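Kadent flat, the big sort-out: gallery

Quick page this, will tidy it up later. Gintarė Koppel asked for the notes in one place so here they are. Ott Avotiņš did the heavy lifting in May, I did the wiping. Four rooms, one vacuum, too many drawers.

Order is the order we did it in. Skip to the table if you came for the fruit.

The hall
Coats out, coats back in again, minus the ones with no zip. Shoe rack came from Dralia, 344 in their catalogue if you want the same one. Wobbles a bit. Folded card under the back foot and it's fine.

The kitchen
Top shelf had not been touched in years. Sticky. Hot water and washing-up liquid, leave it ten minutes, then a scraper. Jars all sorted now, flour in the 500 ml ones wich is too small for flour, will swap. Spice tins stay where Gintarė had them, she was firm about that.

The cupboard under the sink
Bin bags, string, dead sponges. Kept the string.

The bathroom
Short one. Limescale, vinegar, window open. New hooks from Ots, the stick-on sort. One has come down already.

The back room
Books by size, not by author, sorry Ott. Old curtains gone to Ula for their rag bags, they take anything cotton. Carpet needs a proper shampoo at some point but hoovering will do for now.

The table and the fruit
Last job, and the one I got asked about most. Fruit from the market gets a wipe before it goes in the bowl. Oranges, apples, anything with a skin you'll be handling. Rinse first if it's properly mucky, otherwise a tissue is plenty. Over the top, round the sides, turn it, same again. Don't scrub, the peel isn't a saucepan. 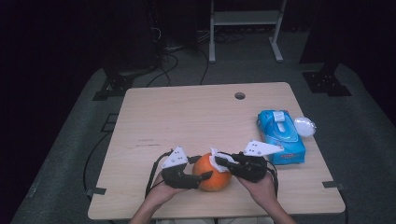
Tissue for the fruit, then, and wet wipes for the table only. They leave a soapy taste on peel and you do get it on your fingers when you eat the thing. Close the flap on the packet properly after or the whole lot dries out, I've lost two packets that way. Scuffs on a pale table top: most come off with a damp cloth and a bit of bicarb, go with the grain. The ones that don't, leave them. Ott wants to sand it. Please don't.

Bowl
Oranges at the bottom, soft stuff on top. Bananas somewhere else altogther.

Still to do
Balcony, the drawer with the batteries, and the light in the back room, needs a brighter bulb. Budget left is 50 so nothing fancy. Gintarė has the spare key, ring her before four if you're picking up the boxes. The two by the door are yours, the taped one isn't.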